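Débarrasser et remettre en ordre une petite table après le goûter

Publié le 25 janvier 2018 dans Cuisine et rangement

Une petite table claire se salit vite et montre tout. La méthode ci-dessous convient pour une table de cuisine ou d'appoint, avec peu de vaisselle : une tasse, un bol, une assiette, les couverts.

Ce qu'il faut : un plateau, deux chiffons en microfibre, une bassine d'eau tiède et un peu de liquide vaisselle.

1. Videz d'abord les restes dans un seul récipient, le bol par exemple. Les miettes de l'assiette y passent aussi.

2. Posez la cuillère dans l'assiette, à plat, le creux vers le bord. Une cuillère laissée debout dans une tasse la fait basculer dès qu'on la pousse.

3. Prenez la tasse par l'anse et rapprochez-la du bol. Ne glissez pas la vaisselle sur le plateau de la table : le dessous non émaillé des céramiques raye les surfaces mates.

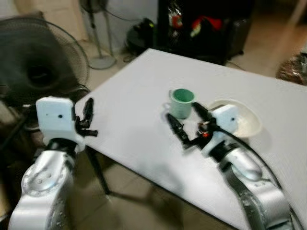
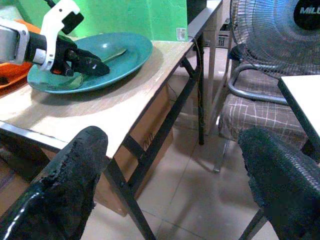
4. Transportez l'assiette avec sa cuillère en premier, puis le bol, puis la tasse. Avec un plateau, mettez les pièces larges au centre.

5. Passez le chiffon humide du fond vers le bord avant, en tenant l'autre main dessous pour recueillir les miettes. Essuyez tout de suite avec le chiffon sec, dans le sens du grain si la table est en bois.

6. Lavez la tasse avant l'assiette. Pour le thé, une pincée de bicarbonate sur l'éponge enlève les traces au fond.

Si vous empilez les assiettes dans un placard, intercalez une feuille de papier absorbant. Les assiettes ovales s'empilent toutes dans le même sens, sinon la pile penche.

Commentaires (3)

mimosa_9 : Le bicarbonate raye-t-il l'émail coloré ?

Histstead : Pas chez moi, mais je frotte doucement et je rince bien.

tablebasse : Pour le bois huilé, chiffon à peine humide, sinon ça marque.

Ce site utilise des cookies pour mesurer son audience. En poursuivant votre navigation, vous acceptez leur utilisation. Accepter / En savoir plus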